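Simulated Trials Need the Same Rules as Real Ones

Opinion
Dilwyn Gronow
Jun 19, 2021

Anyone who buys, approves or insures a robot for use around people will by now have been handed a report in which most of the testing was done in simulation. The practice is sound. A simulated kitchen costs little to run overnight, and a simulated arm that strikes a simulated cabinet injures no one. This essay does not argue against it. It argues that simulated trials are now being counted as evidence without the rules that would be applied, as a matter of course, to a trial on a shop floor.

The difficulty became plain to the Peststead working group in March, when its members reviewed a submission for a household manipulation system known as Karton. The submission reported 1,000 trials, of which 852 were recorded as successful. The figures were set out clearly and the developer answered every question put to it. Yet after two meetings the group could not say what a success had been. In one section of the report, a trial succeeded when the arm reached its target position. In another, it succeeded when the object came to rest within a stated region. A third section used the word without any definition. The total of 852 combined all three.

A physical test house would not be permitted to report in this way. It would be required to state the pass condition before the first trial, to hold it fixed, and to record each departure from it. There is no good reason to ask less of a simulated test. There is a fair case for asking more, as a reader of the report cannot visit the room.

The group's proposed code, which has been circulated to members under the title of the Wynne Guidance, contains 13 clauses. Most are unremarkable. I wish to discuss four of them here, as these have drawn the most comment and, in my view, some misunderstanding.

The first concerns the pass condition. Clause 2 requires that it be written down in plain language, dated, and lodged with the reviewer before trials begin. Several developers have objected that simulation is exploratory by nature and that conditions must be allowed to change as the work proceeds. They are right about exploration. A team may run as many informal trials as it wishes and learn from all of them. What it may not do under the clause is gather those informal trials into a reported total. The distinction between practice and test is an old one in every trade, and it should cause no hardship.

The second concerns excluded trials. Clause 5 requires that every trial started be accounted for, including those stopped by a software fault, a physics error or an operator. In the Karton submission, the 1,000 trials were those that ran to completion. The developer confirmed in correspondence that others had been stopped early and discarded, and could not supply the number. Some of these will have failed for reasons that have nothing to do with the robot. A drawer that passes through its own cabinet tells us little about an arm. But the decision to discard such a trial is a judgment, and a reader is entitled to know how often that judgment was made and by whom.

The third concerns variation. Clause 8 asks developers to state which features of the simulated setting were changed between trials and which were held constant. The common practice is to vary the position of the target object and leave all else alone. Room layout, lighting, surface finish and camera placement are then the same in the last trial as in the first. A success rate earned in that way describes one room. It may be an excellent description of that room. The guidance asks only that the report say so, in the same paragraph as the rate itself and in type of the same size.

Mr. Tomos Griffiths, who chairs the technical panel at Pistwood, has argued in a published response that this clause is too broad. He would prefer a fixed list of features to be varied, so that a developer knows when its duty has been met. I have some sympathy with this view. A fixed list is easier to audit, and small firms in particular need to know where the work ends. My concern is that lists of this kind become the whole of the test. Systems are tuned to the features on the list, and the features left off it are forgotten until a householder discovers them. The group has offered a middle course - a short required list, together with a duty to declare anything else held constant - and I hope Pistwood will accept it.

The fourth matter is the visual record, and it has proved the most disputed of all. Clause 11 requires that rendered views be kept for at least 80 trials in each reported series, chosen by a method fixed in advance, and that they be kept as produced. They are not to be reframed, brightened or replaced with views from a more favorable position. The clause covers plain views as well as handsome ones. A reviewer who is shown only well-composed pictures learns how the simulation looks at its best. A reviewer who is shown an ordinary sample learns what the renderer does with light, with shine and with large blank areas, and can ask sensible questions about each. 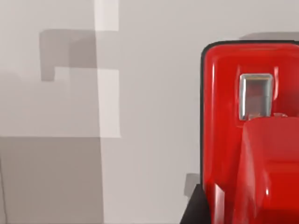 Rendered view from a simulated trial setting: glossy red body with chrome-framed window, against a plain grey wall with cast shadows.

Consider what a reviewer might properly ask on the strength of a view like this one. The red surface is highly reflective, with soft white highlights along its curves. Were reflections of that kind present throughout the series, or only in part of it? The wall carries blocks of light and shadow with straight edges, while bearing no markings or fittings of its own. Were the lights moved between trials, or did the same shadows fall in the same places each time? Neither question implies a fault. Both bear directly on how far a result may be carried into a real house, and neither can be answered from a table of totals.

The objection most often raised to Clause 11 is storage. I do not find it persuasive. The sample is small beside the volume of data that developers already retain for their own purposes, and the guidance sets no demand on resolution beyond that used in the trial itself. A more serious objection is that rendered views may reveal commercial detail about the scenes a firm has built. The group has accepted this point. The revised text allows views to be held by the reviewer in confidence, provided that the method of selection is made public.

It has also been suggested that the whole code is premature and that the field should be left to settle its own habits. Habits are already settling. Each year in which totals are accepted without definitions makes the next such report harder to refuse, and places the careful developer at a disadvantage beside the careless one. Purchasers compare the rates they are given. They have no means of knowing that one was earned under a fixed condition and another was not.

The guidance remains a draft. It does not rank simulators, and it does not set a minimum rate for any task. Members who wish to propose changes to the wording of Clauses 8 and 11 should do so in writing to the Peststead secretariat, giving the text they would substitute. Comments on the remaining clauses will be taken at the same time.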